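Sorting the medicine tray

3/12/20

The bathroom cabinet in the Grollthorpe house runs damp from November onwards, and cartons stored in it go soft at the corners. I moved the lot to the table by the wall and went back to the clear plastic tray, which had been holding Umik teabags since July.

Requirements were modest. It had to be see-through, fit the Lemaire drawer (internal depth 251 mm) and have no lid. Flat packets lie face up so the name can be read without lifting anything.
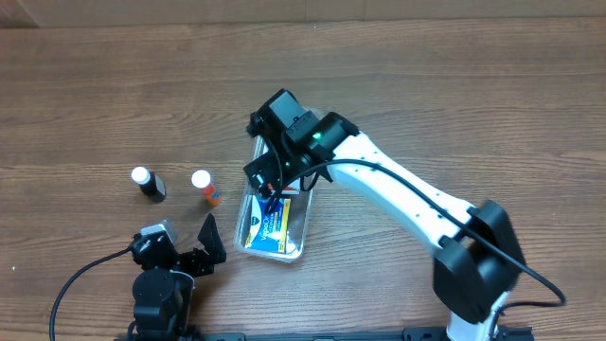

Blue and yellow packet in the clear tray.

Loose blister strips were the main problem. A strip without its carton has no leaflet and often no legible expiry date once the end has been torn off. I matched what I could and put the remaining four in a bag for the chemist. Anything out of date went in the same bag.

Flat cartons go in the tray. Bottles don't, as they tip over when the drawer is pulled.
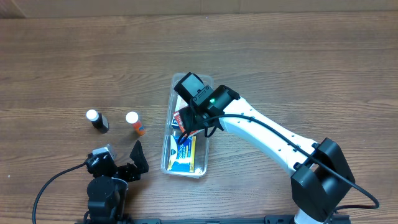

They will live on the Peder shelf instead, which is at eye level and has a lip at the front. I write the opening date on each bottle in marker, on the base, where it doesn't rub off.

Total time was around 2 hours, much of it spent reading leaflets. The drawer still sticks on the left runner. I've tried candle wax and will try a new runner next.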